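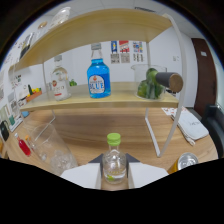
*2 min read*

I'd been putting off buying a proper shelf for the kitchen table for ages, mostly because the last one wobbled so badly I stopped trusting it with anything made of glass. Then in February the Koller two-tier came down to £38 and I caved.

Putting it together took me one evening and one cup of tea, gone cold. The screws are decent, the little key that comes with them isn't - use your own. My only real moan is the instructions, which seem to have been written for the bigger Murkano model and mention a part I never found!

It's been up a good while now and I like it a lot. No sway when I lean on the table, the boards wipe clean, and I've stopped losing the vanilla behind the toaster. The gap between the tiers is a bit mean if you buy oil in tall bottles (I do), so measure first. A friend has the Ratard one and hers is roomier, but it cost nearly double and it's already got a chip in it.

Four stars from me - I'd have the same again in a longer size.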